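Home Reviews Bench Supplies Guides Contact

Jolliser 84 Silicone Practice Pad, reviewed
Last updated: Apr 13, 2021

The Jolliser 84 is a two-layer silicone pad sold for suture practice. I teach a basic skills elective and bought seven of them in January to replace the foam-backed pads we had been using. Five went into regular use and two stayed in their sleeves as a reference for color and stiffness.

Construction. The top layer is thin and fairly stiff, bonded to a softer base. A mesh sits between the two and takes most of the load when a stitch is tensioned. On the older pads, which had no mesh, a firm pull on a simple interrupted stitch would tear through to the incision within a session. I had one tear-through on the Jolliser, on a bite placed too close to the edge.

Needle drag. Higher than I would like. A 3-0 cutting needle passes cleanly, but a taper needle needs enough force that beginners start to roll the wrist early. A light wipe of mineral oil helps and makes the surface hard to grip afterward. Da-eun Ma, who teaches the other section, uses water with a drop of dish soap and gets about the same result with less mess.

Surface. The pads ship with a dusting of powder that should be washed off before first use. After that the finish picks up lint and pen marks. Gentian violet does not come out. Ballpoint mostly does, with isopropyl alcohol.
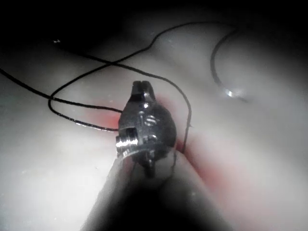
Recovery after indentation is good. Pressing a closed instrument into the top layer for a minute left no mark I could find the next morning. Clamping is different: toothed forceps leave small punctures, and these become starting points for splits when the pad is flexed. Store it flat.

Base. The optional Gostero tray holds the pad by four corner tabs. Two tabs on my tray were loose on arrival. Kamran Salehi in our supply office had it exchanged in a week, and the replacement fits properly. Without the tray the pad creeps across a laminate bench.

Compared with the Benbridge pad, which I used last year, the Jolliser lasts longer and feels less like skin. Benbridge has the better subcutaneous layer for buried stitches. For surface closure and knot tying I would order the Jolliser again. Order number for the pad without tray is 1122.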